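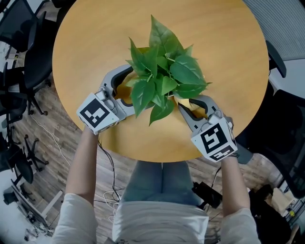
Plant and house helper wanted at Olto, part-time, starting in April

Hi! I'm Vusumuzi, and I look after Olto, which is a small guest house on the hill behind the old Ibarra bakery. I'm looking for someone to come in four mornings a week and take care of our plants and the rooms they live in. I've been doing it on my own since we opened and I love it, but the bookings have picked up and I keep finding myself misting ferns at ten at night, so it's time to share!

First, the plants. We have 47 of them right now (yes, I keep a list, it's taped inside the pantry door). Most are easygoing, leafy things, the pothos kind with the heart-shaped leaves, and they go on tables, shelves, window ledges and the landing upstairs. Then there are a few ferns, two moody calatheas and a lemon tree that has never given us a lemon. You'd be watering, trimming, turning pots toward the light, wiping leaves and repotting when something gets too big for itself. In the spring we do a big repotting out on the back porch, and it takes days and there is dirt everywhere and I think it's the best week of the year.

The other half of the job is setting the rooms. Each guest room and the breakfast room has a table with a plant on it, and I'm a little fussy about how that looks. The plant goes in the middle of a round table, the good side faces the door, and the tabletop gets wiped before the pot goes back down. Please lift pots with both hands, one on each side. Never by the leaves! I've had to glue a saucer or two. After that it's sweeping the floors, straightening chairs, opening windows and checking that the breakfast things are out. You won't be changing beds or cleaning bathrooms, we have Rato Laundry and Cleaning for that and they're great.

Who am I hoping to hear from? You don't need a garden center background. If you've kept a few houseplants alive and you notice when one looks unhappy, that's plenty, and I'll teach you the rest. You should be fine lifting a 20 pound pot and going up and down stairs, and you should like mornings (we start at 7:30). Guests will stop you and ask what's wrong with the plant they have at home, so it helps if you enjoy a chat.

The pay is 1,000 a month for the four mornings, paid on the last working day. Breakfast is included and you can take home as many cuttings as you have jars for. We close for two weeks in the winter and you'll be paid for those too. If it goes well there may be more hours later on, as we're hoping to help out with the greenery over at Sosar, the coffee place across the square. No promises on that one yet!

To apply, write me a short note or drop one off at the front desk. I don't need a fancy resume. Tell me a bit about yourself, which mornings suit you, and about one plant you've looked after, even if it died (especially if it died, I'd like to know what you think went wrong). A phone number is useful too, because I'm slow with email.

Notes should reach me by 9 November 2025. After that I'll invite a few people over for coffee and a walk around the house, and you'll get to try setting a table or two with me so you can see if you'd like the work. Everyone who writes will get an answer.

Vusumuzi Visser
Olto Guest House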